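Chapter 9
Licensing and Offline Playback in Mobile Video Services

After reading this chapter, you should be able to describe how a rented title is authorized on a device, explain the difference between a license and a media file, and trace a playback request from the catalog to the screen.

9.1 The Rental Window

A film rented through a mobile service is governed by two clocks. The first begins when the customer pays and sets the period in which viewing must start. The second begins at first playback and is usually much shorter. Both values are stored in the license, a small signed record kept apart from the media file. The media file may remain on the device after both clocks have run out, but the player will decline to decrypt it.

Consider the Clundari service used throughout this part of the book. Its rental terms allow 21 days to begin viewing and four days to finish. A subscriber who downloads a title and leaves it alone for 20 days still has the full second period available. One who watches the opening credits on the first day does not.

Early services relied on the clock of the handset, and users soon found that setting the date back extended a rental. Jeon and Choo describe the usual remedy, a secure time value refreshed whenever the device reaches the license server. Between refreshes the player counts forward from the last trusted value and ignores the date shown to the user.

9.2 Device Limits

Most services restrict the number of devices registered to one account. The limit is a term of the contract with the studio, and it varies by title and by territory. Registration normally binds the account to a key held in protected storage. A factory reset destroys this key, so the same phone may appear to the server as a new device and take up a second place in the list.

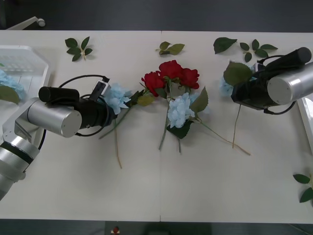
Removal of a device raises a related problem. If the device is offline when it is removed, its existing licenses stay valid until they expire or until it next connects. Trullness, a purchase service compared with Clundari in Section 9.4, accepts this gap for rentals but issues renewable licenses for purchased titles, each of which lapses after nine days without contact.

Key terms: license, media file, rental window, secure time, device registration, renewable license.

Review the state diagram in Chapter 4 before continuing. Section 9.3 adds two states to it, "suspended" and "pending renewal," and the notation is unchanged.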